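Product Review: Kiiskinen Raking-Light Examination Lamp

The conservation studio at the Fornham Museum of Art acquired two Kiiskinen raking-light lamps in the spring, ahead of the technical study of its postwar abstract holdings. This review summarizes their performance in daily use.

The lamp is intended for the close examination of painted surfaces. Its narrow beam is directed across the work at a low angle, so that brushwork, tape ridges, old fills and lifting paint cast a shadow that can be recorded and compared. The head is fitted to a folding stand and can be adjusted in height and tilt with one hand. Output reaches 2000 lumens at the highest of the preset levels.

Beam quality is very good. On a hard-edged composition from the Bernedau bequest, the lamp revealed a band of incised guidelines under the upper paint layer that had not been noted in the earlier condition report. Light fell evenly along the full width of the panel, and color remained consistent when the output was lowered. The studio did find that the lowest setting is still too bright for works on paper, and a separate filter was required.

The stand is less satisfactory. Its feet are wide and take up floor space beside an easel, and the tilt lock loosens after repeated adjustment. The manufacturer supplied replacement locks on request – a prompt response, although the part should have been stronger from the outset.

Small objects may also be lit from the side with the head detached and clamped to a shelf.
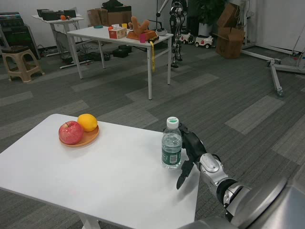 Apple and lemon on a round plate, with a bottle of water.

At $1320 per lamp, with a further $400 for the carrying case, the price is within reach of regional museums. The printed manual is brief, and the section on cleaning the lens should be expanded. The Rollolthorpe paintings studio, which borrowed one lamp for a survey of 50 canvases, reported the same fault in the tilt lock.

Recommended for paintings and panels. Studios that work chiefly with paper should request a trial before purchase.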